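Moving your old phone over to the Juvo

Set aside 45 minutes for this. Most of that is the two phones talking to each other, so put the kettle on once you reach step 5. The good news is that almost everything comes across, right down to your alarm times and the order of your home screen!

Before you start

Charge both phones past the halfway mark and join them to the same Wi-Fi network. Turn Bluetooth on for both. If your old phone has a case with a magnetic flap, take it off, or the screen may go to sleep in the middle of the copy.

1. Hold the side button on the Juvo until the screen lights up, then pick your language.

2. Choose "Bring my things over" (the big blue button). If you tapped "Start fresh" by mistake, press Back twice and you're right where you need to be.

3. On the old phone, open the Mirnden Move app and tap Send.

4. Point the old phone's camera at the pattern of dots on the Juvo. You'll feel a short buzz when they find each other - it's a lovely little moment.

5. Tick what you want to copy. Photos, messages and contacts are ticked already. Call history is off to begin with, so turn it on if you use it.

6. Tap Copy and lay the phones side by side.

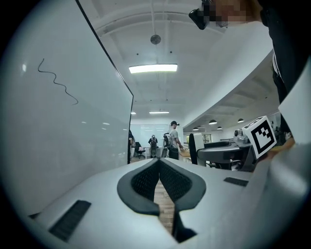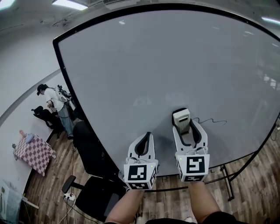 Can I use my old phone while the copy is running?
It's best to leave it alone. Calls will still come through and you can answer them, but opening other apps slows things down, and a photo taken after you tap Copy stays on the old phone.

7. When the Juvo says "All here", tap Finish. It restarts once on its own.

CAUTION: Do not erase the old phone yet. Keep it as it is until you have opened your photos and messages on the Juvo and scrolled back through them.

Note on large photo libraries: Mirnden Move sends photos in batches of 1,450. The counter goes back to zero at the start of each batch, which looks alarming the first time. Nothing has been lost. Let it run.

Note on banking apps: these come across without your sign-in. Open each one and register the Juvo as a new device. Some banks send a code to your old phone, which is another good reason to keep it switched on for a day or two.

If the copy stops partway

Tap Resume on the Juvo. It picks up from the last finished batch, so there's no need to go back to step 1. If Resume is gray, turn Bluetooth off and on again on both phones and repeat step 4.

Next: Setting up your fingerprint and screen lock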